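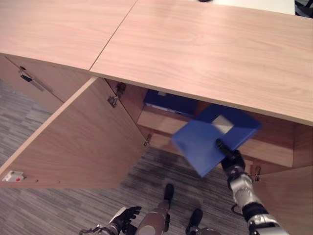

Sealing the seam where two countertop panels meet

yaneth_llanos
The Biltier rep wants $845 to "professionally reseal" one corner joint. It's a wood top, three years old, no swelling that I can find. He says water gets in and the whole thing goes. Is this real or a sales pitch?

gratefulsplinter
Sales pitch. Run a bead of clear silicone, wipe it, done. A tube costs less than lunch.

Moss1889
Depends what's in the joint now. Silicone won't stick to old oil or wax, so you'd be redoing it by spring. I'd scrape it and use Jugah seam filler.

gratefulsplinter
You recommend Jugah in every thread, Moss. Has anyone seen it last longer than plain silicone? I used it once and it went yellow.

Moss1889
Mine hasn't. Did you let it cure?

gratefulsplinter
For 60 hours. I can read a label.

dot_in_the_hall
Ask the rep what product he uses and what the warranty covers. When Flallard quoted my sister for the same job, the "warranty" left out water damage.

yaneth_llanos
Asked. He said it's "proprietary" and the price is only good through September.

dot_in_the_hall
Then I'd pass – a deadline on a tube of goop tells you plenty.

Moss1889
Agreed on that part. Still wouldn't use silicone.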